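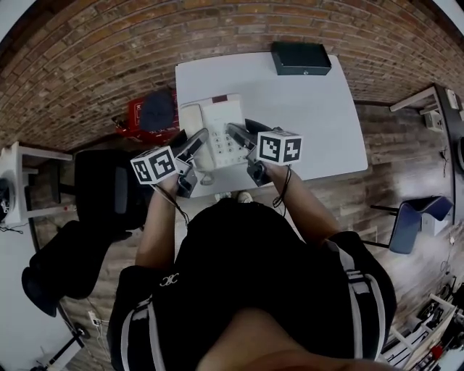 The desk phone holds on

Muthu Kaimal still keeps a corded telephone on the white table by the brick wall. It is a plain white set with push buttons, a small dark red display and the handset down the left side. He paid £35 for it at Pirwood, a second-hand office shop, 19 years ago.

"People ring it," he says. "My mobile is usually in my coat."

Ilango Marar of Prolletura repairs such phones and says the coiled cord goes first. A new one takes him ten minutes to fit. He did 75 last year, most of them for small offices and surgeries.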